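Listing Copy and Inquiry Rates for Family Homes on the Coast: A Small Comparison
Project report, Real Estate Practice II
Lotte Van der Linden and Thu Diệp
Supervisor: Tineke Declercq
February 10, 2022

1. Purpose

The project looked at whether the wording of a property listing has a measurable link to the number of inquiries the listing receives. The property type was limited to detached and semi-detached houses for sale in De Haan. Apartments were left out, as they are sold mostly to second-home buyers and follow a different price pattern.

Listings were supplied by Brosside, a local agency, under an agreement that addresses and seller names would not appear in this report. The agency's portal software, Binis, logs page views and contact forms per listing.

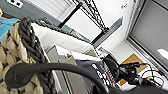
What counts as an inquiry in this report? A contact form or a phone call that the agency logged against one specific listing, with repeat contacts from the same person counted once.

2. Data

The export contained 200 listings. Each record holds the asking price, floor area, number of bedrooms, full listing text, date of publication, and number of inquiries in the first 25 days online. Listings withdrawn before that point had already been removed by the agency. Text length was capped by the portal at 3,000 characters, and the median listing used well under half of that.

Two readers coded each text separately for four features: stated floor area in the first paragraph, mention of energy rating, mention of distance to the beach or tram, and use of general praise ("charming", "unique", "must be seen"). Where the codes differed, the text was read again and a joint code was agreed on. Most of the differences concerned general praise – the word "spacious" was the main source of trouble, and it was finally coded as praise only when no area was given near it.

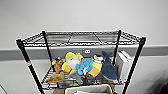
Price was handled by sorting the listings into four bands and comparing texts only within a band. A regression was considered, but the inquiry counts are low and skewed, and the course does not cover count models. Season was handled in a simpler way. Listings published in June were compared only with each other, given the higher traffic on the portal in that month.

3. Results

Listings that stated the floor area in the first paragraph received more inquiries in all four bands. The gap was small in the highest band. Mention of the energy rating showed a positive link in the two lower bands and no clear link above them. General praise showed no link in either direction. Distance to the beach was mentioned in nearly every text, so no comparison could be made.

Page views did not follow the same pattern. Several listings with roughly 2,000 views drew very few inquiries, and their texts gave neither area nor energy rating.

4. Room descriptions

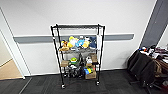
Secondary rooms were the weakest part of the texts. Bedrooms were described by number alone, and rooms without a fixed use were often called "multipurpose" with nothing further. Lies Van Acker of Brosside noted in our interview that buyers with children ask about storage and play space early, and that the answer is rarely in the listing. A tall, narrow rack on casters with a row of plush toys on one shelf tells a buyer more about how a room can be used than the word "multipurpose" does. The same information can be given in text by stating wall length, door position and outlets.

5. Limits

All listings come from one agency and one town. The agency's own staff wrote most of the texts, so writing style varies less than it would across a full portal. Ans Van Damme at Sitel, who read a draft of the coding sheet, pointed out that phone calls are probably under-logged on busy days. We have no means of correcting for this. The coding sheet and the banded tables are in Appendix A – the listing texts themselves remain with the agency.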